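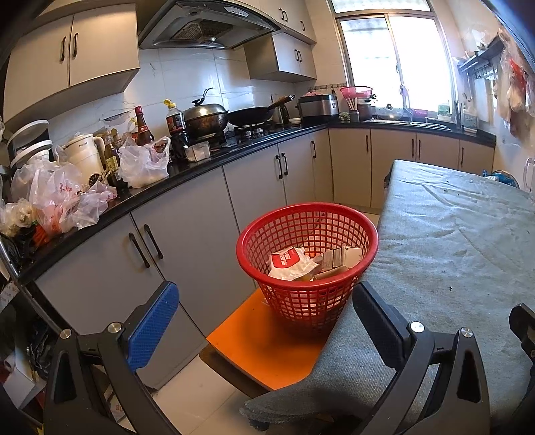 Collecting at Home with the Nesura Gripper: Questions and Answers

Last updated June 10, 2018

Welcome! These are the questions that come in most often from people who are recording for the Nesura kitchen set, or thinking about it. If yours is missing, write to Bent Riis at the Nimgate desk. He reads everything and he loves a strange question.

What am I being asked to record?

Short everyday jobs, done with the hand-held gripper in place of your fingers. Pick up a sponge and put it by the sink. Drop some packaging in the waste basket. Move a bottle from one side of the counter to the other. Each job from start to finish is one example, and the learning system studies many of them to work out how a job like that gets done.

Do I need a robot?

Nope! That's the part we're most excited about. You hold the gripper yourself, and the camera on it sees roughly what a camera on a robot's wrist would see. You can record in a kitchen, a garage or your aunt's laundry room, with no arm to bolt down and no cage to build.

Should I tidy up first?

Please don't. We have plenty of examples from clean lab tables and we are hungry for real rooms: groceries still in their bags, a wok on the stove, a cloth with wrinkles in it, a waste basket sitting on a chair. A system that has only met bare counters gets confused by the first kettle it runs into. Do put away anything sharp or breakable within reach of the job, and anything private such as letters, prescriptions or family photos.

How many examples do you want from one home?

We ask for 300. If you're having fun and want to keep going, 400 is wonderful. Past that we'd much prefer a second room or a friend's place, so that the variety goes up along with the count. The Cakach group sent in 700 last August from a handful of apartments, and we are still finding good stuff in there.

How long should one example be?

As long as the job takes. Most are over before you've had time to think about them. Start with the gripper held still and the object in view, do the job at a comfortable pace, then hold still again at the end. Those quiet moments on either side make trimming so much easier.

Does it matter how I hold the gripper?

A little. Keep both fingertips in view and try to come at the object so that it sits between them before you close. Squeeze with the pads, as the metal and plastic parts behind them slip. Turn your whole forearm if you need an angle – a robot arm can do that too, but it can't bend its wrist in the sneaky ways you can.

What if I drop something?

Keep recording and pick it up again, if it's safe to do that. Recoveries are gold! Mark the example "recovered" in the notes so we can find it. If the object rolled under the stove and you had to fetch a broom, stop there and mark it "abandoned".

Can I do the same job over and over?

Yes, with changes. Shift the object a hand's width, turn it, start from the other side, slide the basket along its seat or put it down on the floor. Ten tries at the same thing from the same spot teach the system very little after the first couple. After every 2 examples, change something.

Which objects are most useful?

Soft, crinkly and see-through ones. Plastic bags, thin clear tubs, mesh baskets, dishcloths. Solid boxes are easy to grab and we have loads of them. A crumpled bag never has the same shape twice, and a wire or mesh side can look like ten different edges to grab. We'd be thrilled with a whole batch of nothing but bags.

My kitchen has a big bright window. Is that a problem?

Usually not. The camera adjusts, though it takes a moment when you swing from a dark corner toward the glass. Slow down for that part. Different daylight is very welcome, so record some in the morning and some toward evening if you can. Lamps are fine. Flickering tubes are the one kind of light we'd ask you to switch off.

Can other people be in the room?

They can, but keep faces out of view and ask everybody first. Sound is not kept. Pets wander in all the time, and we cut those parts.

What do I write in the notes?

One plain line for each example: the object, where it started, where it ended up. "Cardboard, table to basket" is perfect. Add the word "recovered" or "abandoned" if it applies. Spelling doesn't matter.

How do I send everything in?

Plug the gripper into the Kjærgaard dock that came in your kit and leave it until the light is steady. Then upload from the Nimgate page, one room at a time, with the notes file in the same folder. Keep your own copy until you get our receipt.

Will I hear how my examples were used?

You will! Everyone who sends in a full set gets a short letter with clips of the system trying jobs like theirs. Some of the tries are clumsy and a few are lovely. Bent picks the clips himself and takes requests.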